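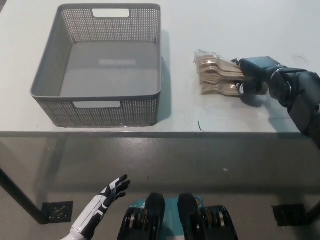 7.4 Grip faults on film-wrapped items

This section applies to the Lenden pick-and-place routine when the right arm moves a wrapped bundle, such as disposable wooden utensils, into an open basket. Clear film can slide over the items inside it. The gripper then reports a good hold while the bundle is slipping, and the controller stops the arm with fault 36 (grip position lost).

CAUTION: After fault 36 the right arm stays powered and holds its position. Do not reach under it or into the basket until step 2 is complete.

Clearing the fault

1. Press Pause on the Kuvska pendant. The status light changes from green to amber.

2. Select Hold > Right Arm > Lock. Wait until the pendant shows LOCKED. If it does not appear within 5 seconds, press the emergency stop and go to Section 7.6.

3. Find the bundle. If it is still in the gripper, support it from below with one hand and select Open Gripper. Keep your fingers away from the pads.

4. Check the film for tears. Discard a torn bundle and any pieces that fell on the floor.

5. Wipe both gripper pads with a dry, lint-free cloth. Do not use alcohol on the pads – it hardens the surface and makes slipping worse.

6. Place the bundle flat on the table to the right of the basket, with the handle ends facing the gripper side. Leave at least 200 mm between the bundle and the table edge.

7. Step outside the marked work area, unlock the arm and select Retry Pick.

NOTE: Retry Pick repeats only the last pick. It does not reset the fault counter.

Checking the release

A bundle can also catch on the basket rim or cling to the pads as they open. Before starting the next cycle, pause the robot and look into the basket from the front of the table. The bundle should rest on the basket floor, with no film hooked over the rim or through a handle opening.

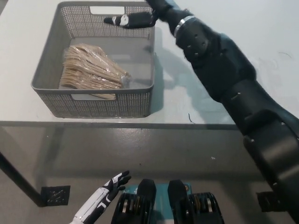

Figure 7-3. Wrapped utensils on the basket floor, right arm over the far rim.

If the bundle is caught on the rim, lock the arm as in step 2 before freeing it. Never push it down while the arm is moving.

If the fault returns

After 2 failed retries, stop the routine and save the log (Service > Export Log). Check that the item profile is set to Film, Soft. The default profile, Rigid, closes too early on loose wrapping. Do not raise the grip force above the profile limit. Excess force can snap wooden handles and leave splinters in the pads.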